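Notebook, 27th August

Dye vat, second week. The indigo is still not behaving as I want. In the morning the surface was blue and the liquid under it was green, when it should be more yellow. I added a small spoon of the Cludavier reducing powder, stirred slowly along the wall so that no air goes in, and put the lid back. Temperature was 48 degrees when I left it.

While waiting I washed the Sakalauskas linen. It arrives with a lot of size in it, and the first water came out the colour of weak tea. I gave it 2 washes with soda and then a long rinse.
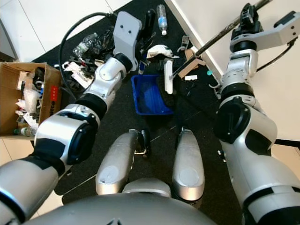

The wool is another question. Veria sent us the new skeins, 475 grams altogether, and they drink the dye much quicker than the old ones from January. I dipped one test skein for a short time and it went already darker than the card. For wool we should keep the vat more mild — less soda, and a shorter dip. Please do not put wool in on the same day as linen, I made this mistake before and the hand of the yarn became harsh.

Test strips, linen only, one to four dips. After the third dip I see almost no difference while wet. I will judge them again when they are dry and rinsed, next to the window and not under the lamp.

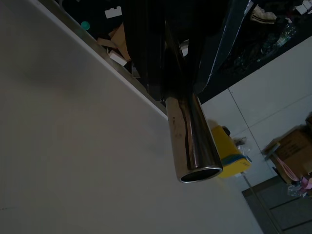

Entered by Retno Menon, dye bench

Afternoon. Opened the vat again after the rest. Now it is yellow-green with a coppery skin, so I think the powder was enough. pH paper gave something between 10 and 11, the strip is old and hard to read. New strips are needed.

Dipped the Rivavley sample cloth for 33 minutes in total, with airing in between. One corner stayed pale where the fold was touching itself. I opened the fold for the last dip but the mark remains. Next time hang it from both ends.

Still to do: strain the bottom of the madder pot, write the weights on the labels of the Veria skeins, ask if the soda we have is washing soda or the other one. The bag has lost its label. Vat is covered and resting, please do not stir before I come.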